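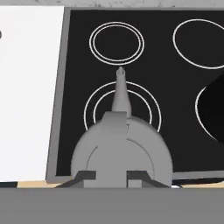
Nava's two fingers holding the kettle over the cooker, inside our pretend kitchen.

Hello! I'm Raghda Nasrallah, and I teach robots to do kitchen jobs. Well, I teach a computer to pretend to be a robot doing kitchen jobs, and that's the bit I want to tell you about.

The kitchen at the top of this page doesn't exist. You couldn't walk into it or make toast in it. It's a simulation, a bit like the world inside a video game, and my robot Nava lives in there too. The kettle is made of numbers, and so are the white rings on the cooker (those show where the pans and kettles go).

Why bother with a pretend kitchen? Think about learning to ride a bike. You wobble, you fall off, you try again. Robots need heaps of tries as well, and a real robot arm that drops a real kettle makes a horrible mess! In the simulation we just press a button and everything jumps back to where it started.

So my friend Younes Benmoussa and I set up a test. We had two learners. The first one always practised in exactly the same kitchen, with the kettle in the same spot every time. The second one got a shuffled kitchen. Sometimes the kettle began a little further left, or was turned so its spout pointed somewhere new.

Which would you pick? I picked the first one, because it sounded so much easier.

Then came the exam: 200 goes each at putting the kettle on the right ring, in kitchens neither of them had practised in. The second learner managed it 131 times. Mine managed 7. Oh dear! It had learnt one set of moves by heart, like knowing the answers to last week's spelling test, and when the kettle moved it still reached for the old place.

Scientists call the shuffling trick "randomisation", a long word for mixing things up.

You can try it at home with a soft ball and a bucket. Have 10 throws from one spot, then 10 more from lots of different spots, and see how you get on from somewhere new. Younes is still better at it than me.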